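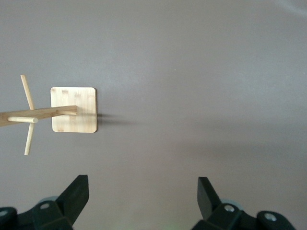 Delia Cabral told us the homework policy was already working before we started measuring it, and that she would be surprised if a group of students found otherwise. We wrote that down on the first page of our notes and tried to keep it in mind.

Homework-Free February at Atumham: Project Report
11/17/23

Why we chose it

Last February our school dropped all set homework in the junior years and asked students to read for pleasure instead. The newsletter called it a success before the month was over. It said students were calmer and keener in class. It did not say who had been asked.

Our group wanted to know what students had done with the extra time and whether teachers saw any change in class. We are not against the idea. One of us enjoyed it a great deal.

What we did

We gave a short survey to 18 students who had been in the program and interviewed two teachers. We also asked to see the reading logs. Of the 18 surveys, 14 came back filled in properly. The rest had blank pages or the same answer circled all the way down, so we left them out.

The Panasiuk reading prize offered a book voucher to anyone who logged 1,000 pages. This matters because the logs were not checked. A student could write any number and a parent could sign it without looking.

What we found

Most students said they liked having no homework, which we could have guessed. When we asked what they did after school, reading came up less often than sport, gaming and "nothing much". Several said they read at the weekend to catch up on the log.

The teachers did not agree with each other. One thought her class was more willing to talk. The other said he lost time going over maths that would normally have been practised at home - and he had to rush fractions as a result.

Problems with our own work

Our sample is small and we knew a lot of the people in it. We were also asking about something that happened months earlier. Nobody kept a record of behaviour before the program began, so "calmer" can't be tested by us or by the school.

If it runs again, we think the survey should be done in the week before and again in the last week, with the same questions both times. The voucher should go, or the logs should be checked by a teacher.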